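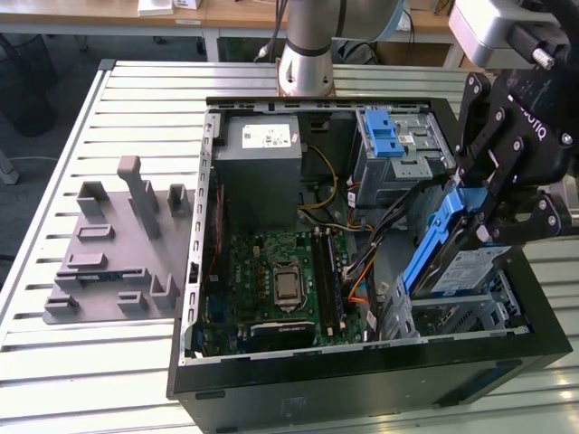

The Tshabalala tower on its side, blue caddy at the lower bays.

The Lower Bay

The intake sheet said the tower would power on and then power off. Under "customer goal" someone at the front counter had written "the drive, or what is on it." Under "customer notes" there was one line: please do not clean.

Wajid Khattak read the sheet twice and initialed it. He had worked at Drandeck for nine years, and in that time customers had asked him not to read, not to copy and not to tell. Cleaning was new.

He laid the tower on its side and took the panel off. The slats of the table let dropped screws through to the tray underneath, so he put the panel screws in a cup and wrote the job name on the cup. The job name was Tshabalala, after the company whose bookkeeping the machine had done. The company had made pump seals in a building by the canal and had closed in September. The customer was its last bookkeeper, Kazue Ogura.

The CPU had no cooler on it. That explained the powering off. A processor with a bare lid will run for a few seconds, reach its limit and shut the board down to save itself. What it did not explain was where the cooler had gone. Wajid wrote "cooler absent on arrival" and moved on to the memory, which was seated, and the power supply, which tested within range on every rail.

He called the customer at ten past four.

"Did someone remove the cooler?" he asked.

"I did," said Kazue Ogura. "It was making a noise."

"The fan was?"

"It ticked. Mr. Hoshino used to tap the case and it would stop. After he was gone I tapped it and it didn't stop, so I took it out."

Wajid wrote this down in shorter words. He asked who Mr. Hoshino was. She said Isamu Hoshino had built the machine and kept it running until his retirement, and that he had died in the spring. She gave this information in the same tone as the rest. Then she asked if the drive was in the top cage or the bottom.

"There's a caddy in the lower bay," he said.

"It should be in the lower bay. He always put it back in the lower bay."

The drive came up on the test bench with errors. Wajid set the imaging software to read forward, skip what would not read, and come back for the gaps in reverse. The first pass took the afternoon and the night. By morning it had 3695 files with good names and good dates, and 287 sectors that returned nothing. He started the second pass and went to look at the file list, which was part of the job. A recovered file that will not open is not recovered, so a sample had to be opened.

The ledgers opened. The payroll opened. There was a directory called ILTORA, which was the name of the accounting package, and inside it was a second directory called ILTORA2, which was not the name of anything. It held text files. Each was named for the date it was made. He opened three.

The first said: Fan ticking. Tapped. OK.

The second said: Fan ticking. Tapped. OK. K. has a cold, moved the space heater to her side.

The third said: Moved drive to upper cage for testing. Runs warmer there. Put back in lower bay. K. asked why it matters. Told her 2 degrees. She laughed for some time.

Wajid closed the third file. The rule was to sample and stop, and he stopped.

The reverse pass got most of the gaps. Of the sectors still missing at the end, all but a few fell in empty space. He checked which files the remaining few belonged to, and they belonged to the payroll for a year long since audited. He copied the image to a new drive, verified it, and verified it again from the other direction. Setsuko Aoki, who ran the shop, came by to sign the release and asked what was holding up the invoice.

"I need a cooler," he said.

"She asked for the data."

"The data is done."

Setsuko looked at the sheet. "It doesn't say repair."

"It says the drive, or what is on it. If it goes back without a cooler she'll turn it on and it will turn off."

She considered the price of a cooler. There was a bin in the back with pulls from dead machines, and she told him that if he found one in the bin it could go under shop supplies. He found a Zusus of about the right age. The bracket fit. He set a pea of paste on the processor lid and tightened the screws in a cross, half a turn at a time. On power-up the board ran for a minute, then ten, then an hour.

At a little over an hour the fan began to tick.

He took out the cooler, oiled the bearing and put it back, and it ticked. There were other coolers in the bin. He stood there with the case open and listened to it for a while - a dry sound, once per turn, a little faster when the load went up. Then he tapped the metal edge with one knuckle, and it quit.

He put the original drive in its caddy and the caddy in the lower bay. He did not run the air gun. On the release form, under "work performed," he wrote: Imaged and verified. Cooler installed, used. Under "known issues" he wrote: Fan ticks. Tap case near the drive bays.

Kazue Ogura picked it up the next day, just before closing. She read the form at the counter, both sides, and asked to borrow a pen. Next to "known issues" there was a box for the customer's initials. She initialed it and asked if someone could help her carry the tower to the car.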